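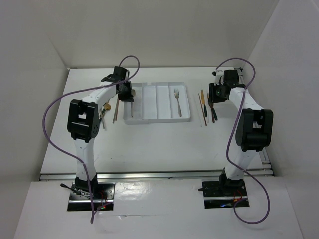 **When should the water softener be regenerated for the first time?**

Regenerate the softener once the bypass valve has been opened and the salt tank filled, before any softened water is drawn for use.

## 5. Commissioning the Zusent softener

This section applies to Zusent units installed on a cold mains supply. Units connected to a Busavent pre-filter must have the filter flushed first, as set out in the filter's own guide.

### 5.1 Before starting

The installer shall confirm that the drain hose is secured with the clip supplied and that the overflow pipe falls continuously to the drain. The serial plate, inside the salt lid, should read model 628 or model 2728. The two models use different timing settings and the values are not interchangeable.

> **Caution:** Do not switch on the control head while the bypass valve is open to the house and the resin vessel is empty. Air trapped in the vessel may damage the piston seals.

### 5.2 Filling the vessel

1. Turn the bypass valve to BYPASS.
2. Open the mains stopcock fully.
3. Open the nearest cold tap and let it run until the water is clear, then close it.
4. Turn the bypass valve a quarter of the way towards SERVICE. Water will be heard entering the vessel.
5. Wait until the sound stops, then turn the valve fully to SERVICE.
6. Check each joint by hand. If a joint weeps, return the valve to BYPASS and tighten the nut by no more than a quarter turn.

### 5.3 Adding salt

1. Lift the salt lid and remove the packing card.
2. Pour in tablet salt up to the moulded line. Granular salt must not be used in model 628.
3. Replace the lid and press down on both corners.

**Note:** No water need be added to the salt tank by hand. The control head adds it at the end of each cycle.

### 5.4 First regeneration

1. Switch on the supply. The display shows the software number and then the time.
2. Set the time of day with the arrow keys and press SET.
3. Enter the hardness figure given on the water supplier's report.
4. Hold REGEN until the display flashes. The first cycle takes 83 minutes - the tap at the kitchen sink should remain closed throughout.
5. When the display returns to the time of day, run a cold tap briefly and test the water with the strip provided.

If the strip still shows hard water, repeat step 4 once. If the second result is the same, leave the valve at BYPASS and contact the Mirnau service desk, quoting the model and the software number.

### 5.5 Handover

The installer shall record the hardness figure on the card inside the lid and show the householder how to use the bypass valve.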